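Open day at the Joratent lab: trip report and general gushing

Started by treadle_pin, September 2026

treadle_pin wrote:

So I finally got to one of the Joratent open days and I have to tell somebody, because my family has stopped listening. Two hours on the bus each way, worth every minute.

For anyone who hasn't been: you sign in, get a sticker, and then they let you wander between stations. There was a welding cell behind glass, a pallet stacker that everybody's kids loved, and at the back a room run by the household group. I spent most of the afternoon in that one. They had big screens up with their simulated kitchens, a white arm going through its chores over and over, and you could sit down at one of the desks and pick the task yourself. I picked the bowl pickup. I picked it again. A very patient guy named Ruairí Heffernan let me stay on way past my turn and answered everything I threw at him (what happens if the bowl is heavier, what happens if you move the sink, does it know what a tomato is).

The kitchens get shuffled between runs. Different counters, different walls, different stuff lying around. I had a pale brick one for a while and then this one with the dark marble, which I'd honestly like in my own house.
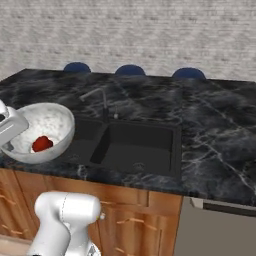

Bowl task in the marble kitchen, gripper up at the rim.

What got me was how hard a bowl is! You or I would just grab it. But the rim is thin and curved and there's a left side and a right side and a near side, and the arm has to settle on one of them and come in at an angle that works for the fingers. On the runs I watched, it went wrong in all sorts of ways. Sometimes it came in too low and shoved the bowl along the counter. Once it got a lovely grip, lifted, and tipped everything out. And then you'd get one where it just swung in and picked the thing up like a waiter, and the whole room made a noise.

The counter on the wall said 3958 attempts since the doors opened that morning, across all the machines. I probably added a good few of those.

Anyway, go if you can. Free coffee too.

gasketmoth wrote:

Great report, thanks! Was the Akalora table there this time? Last year they had the little hand you could put your own hand into and I've been thinking about it ever since.

treadle_pin wrote:

It was! Moved to the front hall though, and the line was so long I gave up. I did see a kid shake hands with it and then refuse to let go.

norbert_k wrote:

I'm going to be the grump. I was there too, and I was pretty let down by the household room. It's an open day. I want to see a machine. A real one, with cables and a smell. Watching a rendered arm on a monitor is something I can do at home in my socks. The weather was nice, the welding cell was terrific, and then you walk into the back room and it's people looking at screens.

And marble and bar stools, come on. Show me a kitchen with a dish rack and last night's pan in it.

treadle_pin wrote:

Ha, fair on the dish rack. But I disagree about the screens. With the real thing you'd stand behind a rope and see maybe a few slow tries before somebody had to reset it. I got to mess with it. I changed where the bowl started and watched it cope (or not cope). I learned more in that chair than at any rope I've ever stood behind.

bluecaliper wrote:

I'm with treadle on this. I do a bit of this at work, on the warehouse side, and sim is where most of my day goes. If you only show visitors the polished hardware demo they go home thinking that's the job. Letting them watch it shove a bowl down the counter is a lot closer to the truth.

norbert, there was real hardware in the household group's corner by the way. Upstairs, past the restrooms. Small arm on a bench, they ran it on the hour.

norbert_k wrote:

Upstairs?? There was no sign for that. I walked past those restrooms twice.

bluecaliper wrote:

There was a sign. It was a sheet of paper and it was taped to a door that was propped open, so you had to be leaving to read it.

norbert_k wrote:

OK, then I take back half of it. The other half stands. If you've got a working arm in the building, put it downstairs where people can find it.

gasketmoth wrote:

Question about the red fruit, does it count as a fail if it falls out? Or is it only about the bowl?

treadle_pin wrote:

I asked that exact thing! For the task I was on, Ruairí said the bowl has to end up off the counter and held steady for a moment, and whatever's inside is a bonus. They have a stricter version where the contents have to stay put. He said the scores on that one are a lot less fun to look at, and he didn't offer me the number.

bluecaliper wrote:

Sensible. A round thing rolling about in a round bowl moves the weight around just as you lift. I'd have started with an empty one.

pell_marrow wrote:

Does anyone know if you have to book? The Rathnayake open house last spring filled up and they were turning people away at the gate. I'd be bringing my dad, who worked on packing lines for 3 decades and has Opinions.

treadle_pin wrote:

You didn't this time, but they capped the building at 196 people and there was a short wait when I arrived. Go early. And definitely bring your dad, the pallet stacker crew would love him. One of them talked to me about suction cups until I had to pretend I needed the bathroom.

norbert_k wrote:

The suction cup talk was the best part of my day, for the record.

pell_marrow wrote:

He's already asking what brand of cups. We're going.

gasketmoth wrote:

If somebody gets through the Akalora line next time, please report back. I want to know if they fixed the thumb.

Last updated: 2 days ago

Recent threads
Forkivus gripper pads: which ones peel?
Rathnayake open house, parking and food
Getting a used arm up a narrow staircase
Best demos to bring kids to
Suction cups, the long thread (part 3)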